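Skestance opens test version of Griltia planning software, and publishes its failures with it

TRANDCOMBE, May. Skestance today released a test version of Griltia, a planning and perception package for robot arms that handle small household items on a table. The company is asking customers to read the failure notes before they read anything else in the download.

Griltia takes input from a fixed camera and a camera at the wrist, builds a working map of the tabletop, and hands a motion plan to the arm's own controller. It does not learn on the job and it does not replace the controller's safety limits. Skestance has heard both claims made for packages of this kind and will not be making either.

"We have sat through a lot of demos, and we have given a few bad ones," said Kamran Khattak, who leads the planning team. "A robot puts a cup in a bin and everyone claps. Then you move the bin and it's a different afternoon. I would like buyers to move the bin."

Every run in the release starts from an overview taken by the fixed camera. The planner uses it to mark out free table, open containers and anything tall enough to get in the way of the arm. Fabric sides give it trouble. A bin wall that sags between one view and the next can be read as a new obstacle, and the planner will then choose a longer path or refuse to move.

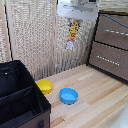

Workspace overview: yellow and blue bowls on the table, with a divided fabric bin at left and a fabric drawer unit at right.

Skestance ran 1000 planning trials on layouts of this type before release. The logs are included in full, with refused plans listed separately from failed ones. The company has not boiled them down to a single success rate and asks resellers not to do so. A refused plan costs time. A dropped item may cost a good deal more, and adding the two together tells a buyer very little.

The perception side gets a second look from the wrist camera once the arm is near its target. Glossy packaging remains the weakest point. Glare can split one wrapper into two regions, and printed pictures of food can pull the outline away from the real edge of the package. Griltia now holds its grasp choice until 2 wrist views agree, with a time limit of 30 seconds. When the limit passes, it stops and asks for an operator.

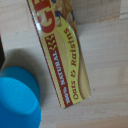 Wrist camera view of an Oats & Raisins granola bar wrapper, with glare across the red lettering, beside an upturned blue cup.

"The time limit was an argument," said Saqib Khattak, who wrote most of the perception code. "I wanted it shorter. Kamran wanted none at all. I still think it's too long for anyone who is paying by the hour, so we made it a setting."

The test version also includes Filali, a log viewer that plays a plan back next to the camera views it was based on. Filali is plain and somewhat slow on long logs. It was built for the Skestance team's own debugging and is included at the request of early users, who were tired of reading text files.

Known limits in this release:

Clear plastic items are not supported.
Stacked or nested bowls are treated as one object.
Reopening a saved layout after a camera has been moved requires a fresh calibration. The software does not always warn the user.

Skestance has set no date for a full release. Test users can send logs through Filali and will receive a written reply, including when the answer is that the problem will not be fixed.

Griltia and Filali can be requested from the Skestance office in Trandcombe. Press questions should be addressed to Kamran Khattak.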